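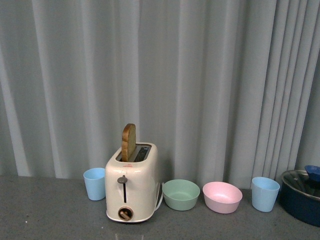

Pruva Countertop Skill Pack from Fedholm: worth the subscription?
By Muchen Wan
28 Sep 2022
4 min read

I've had the Pruva pack on my arm since August, and I've gone back and forth on it more times than I'd like to admit. You pay Fedholm $20 a month, you get a bundle of pretrained kitchen skills (breakfast stuff, mostly), and you fine-tune them on your own counter. Setup took me 40 minutes, and a good chunk of that was me hunting for the login email.

The fine-tuning is where I was really impressed! I gave it 12 demos of my own for the bread skill and it picked up the idea fast. I'd been using Skultance before this and it wanted way more hand-holding, plus the app logged me out constantly.

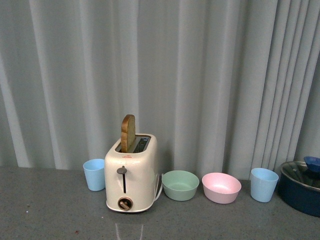 Support has been a mixed bag. My first ticket got a copy-paste answer, the second went to someone who clearly runs the thing at home, and she told me to practice with dishes left out from the start. So that's my standard layout now: one slice standing up in the left slot, the right slot empty, a blue cup right up by the toaster and the green and pink bowls over on the other side. The gripper path planning got a lot less timid once I trained that way.

Gripes? The lever press is still hit or miss, and the manual is 162 pages with no index (why!). I'd also love a pause button that doesn't lose your place. Still, I'm renewing. If you only want pouring skills, look at Nutsugah first, it's cheaper.

Contact | © 2022 Muchen Wan | Back to top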